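3.2 Containers and contents

Storage containers in the Gidstead inventory were grouped by wall type: rigid, woven, and film. The film group is the smallest, with four entries, and it produced most of the disagreement between raters. A film bin has no fixed outline. Its walls crease under their own weight, the rim bends between the corners, and the apparent volume changes with the viewing angle. Miyazaki's earlier scheme, developed for the Killska survey, recorded only the rim dimensions of such bins. We kept that measure and added a note on the trim, as fabric edging was the feature raters used most often to locate the opening.

Contents were coded separately. Of the 801 item records, around a fifth concern sports and leisure goods kept in living areas. Small, light items were coded for position (inside, outside, on the rim) and for resting posture. A shuttlecock lying on its side was coded "lateral"; one resting on its cork was coded "upright". Glare on clear film was logged as a separate field, with a value from 0 to 5, and was not used to exclude a record.

Figure 4. Clear film bin with fabric trim and a shuttlecock in lateral posture. (a, b) Item inside the bin; (c) item outside, on the white board.
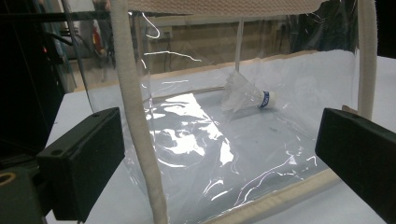
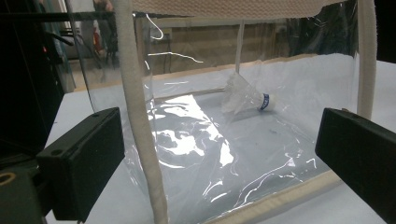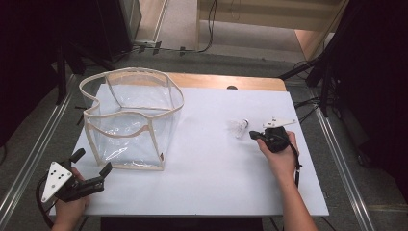 Agreement on position was high for all wall types. Agreement on posture was lower for film bins than for woven ones, and the difference remained after the records with the highest glare values were set aside. Raters trained on the Venter guidelines tended to leave the posture field blank when a fold crossed the item. These blanks were treated as missing data in Section 4.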